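Me robaron el bolso en hora punta y aprendí a ir de compras

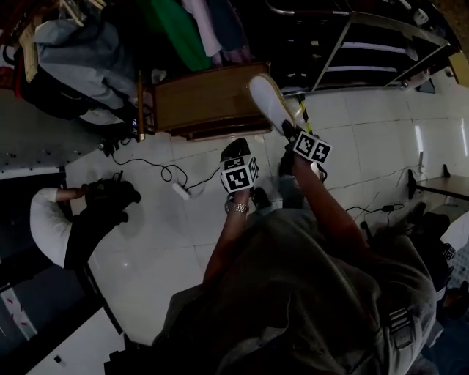 Fue en junio, en las rebajas, en la puerta de una tienda de Mondgate, y tardé 17 minutos en enterarme. Lo sé porque el ticket del café marca una hora y la llamada al banco otra. Entre medias me probé unas sandalias, discutí conmigo misma si me hacían falta (no) y dejé el bolso colgado del respaldo de una silla, como si estuviera en la cocina de mi casa.

Dentro llevaba 50 euros, las llaves, un abono de transporte y una barra de labios que ya no fabrican y que todavía lloro. El dinero fue lo de menos. Lo caro vino después: cambiar la cerradura me costó 200 euros, y el cerrajero, encantador por cierto, me contó que aquella semana no paraba.

Desde entonces me he vuelto un poco pesada con el tema, lo reconozco. Pregunto a todo el mundo dónde guarda el móvil. He hablado con dependientas, con guardias de seguridad y con la dueña de Jiso, la mercería de mi calle, que lleva toda la vida viendo entrar y salir gente y distingue a un descuidero antes de que abra la puerta. Según ella, miran los bolsos y nunca los botones. ¡Me pareció una definición estupenda!

¿Y qué hago yo ahora? Pues cosas bastante sosas. Bolso cruzado y con la cremallera hacia delante. Una sola tarjeta, la otra se queda en casa. Las llaves en un bolsillo y la documentación en otro, jamás juntas, que con la dirección y las llaves le haces media faena al ladrón. Si voy en coche, las bolsas al maletero antes de salir de casa o de la tienda anterior, no en el aparcamiento donde lo voy a dejar dos horas. Y cuando como fuera – en el Khương, casi siempre, porque hacen una sopa que resucita – el bolso va en el regazo aunque me manche.

También me apunté a una charla gratuita en el centro comercial Prelleo. Éramos 12 y casi todas habíamos pasado por algo parecido: el empujón en la escalera mecánica, la chica que pregunta una dirección con un mapa enorme, la mancha en la chaqueta que alguien muy amable se ofrece a limpiar. Salí de allí con un folleto, una lista de teléfonos y bastante menos vergüenza.

Porque vergüenza da, y mucha. Yo tardé dos días en denunciar, convencida de que me iban a reñir por tonta. La agente me tomó los datos, me preguntó por el color del bolso (verde botella, precioso) y me recomendó apuntar el IMEI del móvil en un papel. Lo tengo pegado en la nevera, al lado del teléfono del cerrajero.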